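Quadrillage

Le quadrillage est un ensemble de lignes parallèles coupées par d'autres lignes parallèles, le plus souvent à angle droit et à intervalles réguliers. Voilà pour la définition courte, celle que je donnais déjà à mes élèves quand j'animais un atelier de dessin le mardi soir. Pour la longue, il faut un peu de patience, parce que le sujet déborde de partout : la papeterie, la peinture, la cartographie, les mots croisés, la broderie, les plans de ville... Je me suis limité aux usages que je connais, et tant pis pour les échecs !

Le mot

Quadrillage vient du verbe quadriller, lui-même tiré de quadrille, emprunté à l'espagnol. On dit aussi carroyage, surtout chez les archéologues et les cartographes, et mise au carreau chez les peintres. Dans ma famille on disait simplement « les carreaux », et je continue. Le sens militaire ou policier (quadriller un quartier) est plus tardif, et je n'en parlerai pas davantage.

La mise au carreau

C'est par là que je suis entré dans le sujet, alors je commence par là. On trace des carreaux sur un petit dessin, on trace le même nombre de carreaux, plus grands, sur un mur ou une toile, et on recopie case par case. Le procédé est très ancien : on en trouve des traces sur des parois de tombes égyptiennes, où les lignes rouges de préparation sont parfois restées visibles. À la Renaissance, tous les ateliers s'en servaient pour passer du carton à la fresque.

J'ai agrandi de cette manière un carnet de croquis de fleurs pour le couloir de chez moi. La pivoine a pris un air un peu raide (on recopie des bouts de courbe, et les raccords se voient si l'on n'y revient pas à main levée), mais je l'aime bien. Mon conseil, pour ce qu'il vaut : numéroter les colonnes et mettre des lettres aux rangées avant de commencer, jamais en cours de route.

Une variante consiste à tendre des fils sur un cadre et à regarder le modèle au travers. On garde l'œil fixe, on reporte ce qui passe dans chaque case. C'est fatigant pour la nuque et formidable pour les raccourcis !

Le papier

Le papier quadrillé imprimé est une affaire plus récente. En France, deux réglures dominent l'école : les petits carreaux, de cinq millimètres de côté, et les grands carreaux, avec leurs lignes verticales espacées de huit millimètres et leurs interlignes fines tous les deux millimètres. Les étrangers qui découvrent nos grands carreaux me demandent toujours comment on arrive à écrire là-dedans. Très bien, merci ! Les interlignes servent à caler la hauteur des lettres, et une fois qu'on a appris avec, le papier blanc donne un peu le vertige.

Pour mes notes, j'utilise un cahier Ustach de 192 pages à petits carreaux gris. Le gris compte beaucoup à mes yeux, car le violet de certains cahiers prend le dessus sur le crayon. Wovano vend un bloc comparable dont les lignes sont tellement pâles qu'elles s'effacent sous une lampe de bureau, et j'ai fini par le donner à ma nièce, qui s'en sert pour ses listes de courses.

Le papier millimétré est un cas à part. Il a longtemps été orange ou bistre, sur un fond légèrement crème, et tous ceux qui ont tracé des courbes au lycée se souviennent du crissement du crayon trop dur. Il existe encore en pochettes, mais il faut fouiller le rayon du bas.

Clair sur foncé

On imagine d'habitude des lignes sombres sur un fond clair. L'inverse existe depuis longtemps, sur les tableaux noirs d'école dont une moitié était quadrillée, sur certains tapis de coupe de couturière, sur les papiers noirs pour encre blanche. Le contraste fait paraître les lignes plus épaisses qu'elles ne le sont, c'est un effet d'optique bien connu des imprimeurs, qui les affinent en conséquence.

Autre effet que j'adore : quand on tourne un quadrillage en biais, on cesse assez vite de voir des carrés. L'œil lit des losanges, et il faut pencher la tête pour retrouver les angles droits. Les carreleurs le savent bien, eux qui facturent la pose en diagonale plus cher. 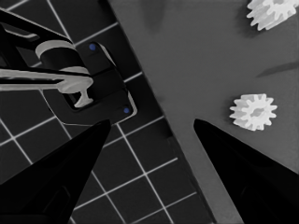
Wilma Aitken m'a écrit en août, après avoir lu une première version de cet article, que je passais trop vite sur les losanges : en patchwork, selon elle, le biais change tout, le tissu s'étire, et un quadrillage impeccable sur le papier se retrouve gondolé une fois cousu. Elle ajoute qu'elle trace toujours ses carreaux à la craie, côté envers, et qu'elle ne fait aucune confiance aux feutres dits effaçables.

Je lui donne raison, d'autant que j'ai gâché une nappe avec un de ces feutres. Les broderies au point compté contournent la difficulté puisque la toile fait elle-même office de quadrillage. La grille imprimée ne sert alors qu'à lire le motif. Celles de Strachan, que je collectionne un peu honteusement, marquent d'un trait plus fort chaque dizaine de points, et je remercie la personne qui y a pensé chaque fois que je perds le fil.

Quadrillage et perspective

Posé à plat au sol et regardé d'un peu haut, un quadrillage devient le meilleur professeur de perspective que je connaisse. Les lignes qui s'éloignent du spectateur se rejoignent en un point de fuite, les transversales se resserrent à mesure qu'on approche de l'horizon, et les carreaux proches paraissent énormes à côté des lointains. Les peintres italiens du XVe siècle ont couvert leurs tableaux de dallages pour cette raison (et aussi, je crois, parce qu'ils étaient très fiers de savoir les faire).

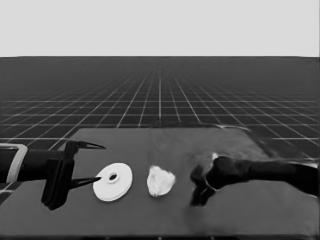

Quadrillage blanc sur sol sombre : les lignes se resserrent vers l'horizon.

Pour vérifier un dallage dessiné, on trace la diagonale du premier carreau et on la prolonge. Si elle passe par les coins des suivants, c'est juste. Je faisais faire l'exercice sur une feuille de 20 carreaux de large et il y avait toujours quelqu'un pour espacer les transversales régulièrement, ce qui donne un sol qui semble se redresser comme un mur. Le manuel Mikley, que j'utilisais alors, consacre 23 planches à la question, dont une magnifique vue de halle de gare.

Plans et cartes

Sur un plan de ville, le quadrillage sert d'abord à retrouver une rue : une lettre, un chiffre, et l'on cherche dans la case. Mon vieux plan date de 2000 et ma rue tombe pile sur la pliure, entre deux cases, si bien que l'index donne l'une et que la plaque se trouve dans l'autre. Les cartes topographiques emploient un carroyage kilométrique plus sérieux, qui permet de donner une position par ses coordonnées et d'estimer une distance sans règle.

Voir aussi : carroyage, damier, grille de mots croisés, papier millimétré, point de fuite, réglure.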